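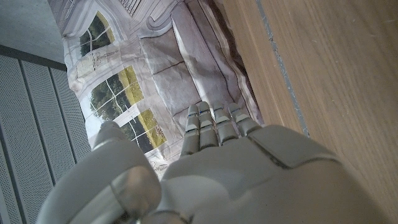
Hanging a Printed Room Backdrop Behind a Table

Home | Guides | Fabric and Decor | Tables | Contact

A printed backdrop gives you a living room where you have only a bare wall. I have hung this kind of fabric many times, and the most difficult part is always the creases. The steps are simple, but please do not hurry with them.

1. Unfold the fabric on a clean floor and leave it flat for one night. If you buy it on Saturday, do not hang it on Saturday.

2. Measure the wall and the table before you put in any hooks. The fabric should be wider than the table on both sides. Also let it reach lower than the tabletop – a short backdrop shows the wall as soon as somebody sits down.

3. Mark your area on the table with pale tape. You will need it later, when you want to put small things back in the same place. 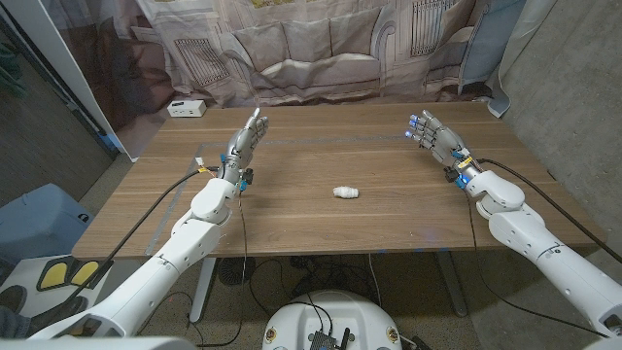
Wooden table with the printed sofa behind it and one small white item in the middle.

4. Hang the top edge first, with 11 clips, starting from the center and going to the sides. My friend Naima Lahlou starts from one corner, and her sofas are always a little tilted.

5. Look at the lower edge. Extra fabric will gather behind the table, and you can leave it there if it does not pull on the clips. For a smoother look, roll it around a cardboard tube.
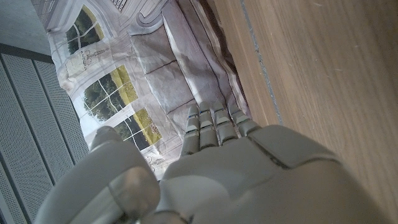
6. Check the printed windows. On a design with small panes and green grass outside, every fold is easy to notice, because the white bars become crooked. Pull the fabric gently from the side until the bars look straight. Do not pull down hard, or the clips will open.

7. Take care of the creases that stay. I use a steamer from the back side, on low, and I move it slowly.

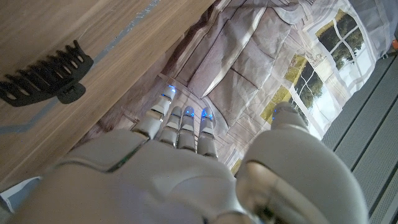

It is better to do this in 2 short rounds than in one long one, with a pause between them so the fabric can rest. Test a corner first – some prints do not like steam. Keep the steamer away from the table also, as the wood can get marks from it.

When you take the backdrop down, roll it with the print on the outside and store it standing up.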